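Skondton opens up its setup notes for the Kodari bench cell

24 February 2020

Hi, I'm Ngân Hoàng, and I look after the Kodari cell at Skondton. Starting today our setup and care notes are free for anyone to download (all 13 pages, coffee-break reading!), and I'm pretty thrilled about it.

Most of what I do is plain old upkeep. I check the board for rocking, wipe down the gripper, then run 5 slow practice picks before I let the arm go at full speed. If a pick lands off center, I redo the height setting first and leave everything else alone – I learned that one the hard way back in November.

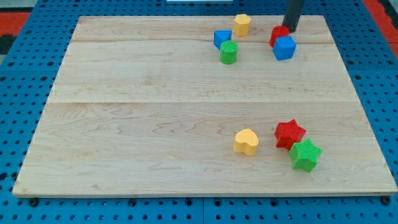
The Kodari gripper at the red cylinder, with the other blocks spread over the maple board.

The notes also cover swapping the Hornex fingertips, which used to eat up my whole morning and now takes three minutes, and what to do when the Tsao controller forgets its home position (it will, so keep page 605 of the Tsao manual bookmarked).

Want a copy, or want to tell me I'm doing it wrong? Write to me through the Skondton press desk and I'll get back to you myself.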